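Prullow open day, Cirnwood site: notes on household manipulation

The open day ran from 2 in the afternoon. I went with one question: can any current arm do the small chores a person does without setting up for them?

Florin Voicu of Esunum gave the first talk. His group's arm folds towels on a fixed bench and finished 18 of its last 100 trials with no operator input. Each towel was laid out by hand beforehand. Cloth handled at floor level is on their list but has not been tried.

His reference task is handwork with a striped cloth and a round black object on a tiled floor.
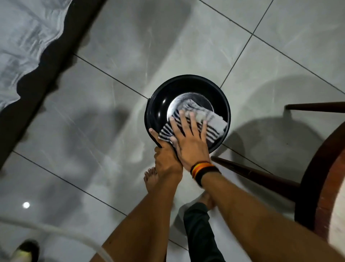
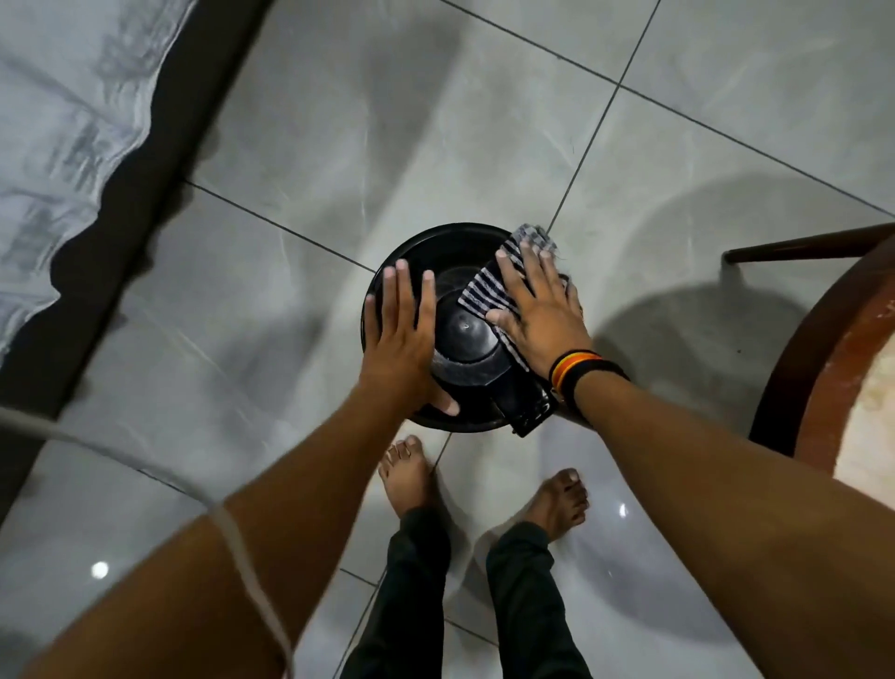
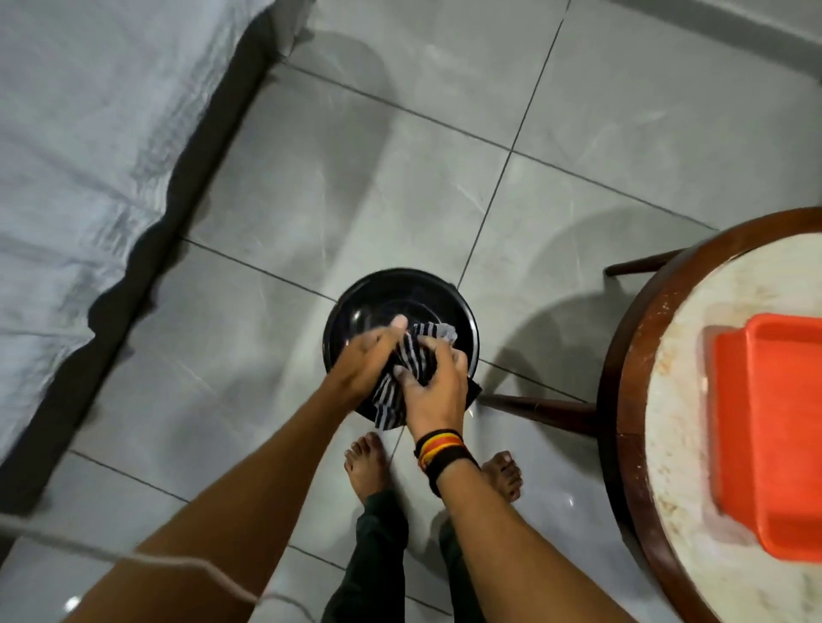
Voicu rates grasp force as the easier part. The cloth changes shape under contact, hides the fingers from any overhead view, and has to be regripped without a fixed edge to find. His current controller needs roughly 3 seconds to settle on a new grip.

Marama Ormsby, from Mihăilă, spoke on shop-floor wiping. Flat panels at known heights are in service at her plant. Curved parts still go to people. She gave no date for changing that.

The demo cell was down for a gripper pad change when I left. Slides are to be sent to attendees in April.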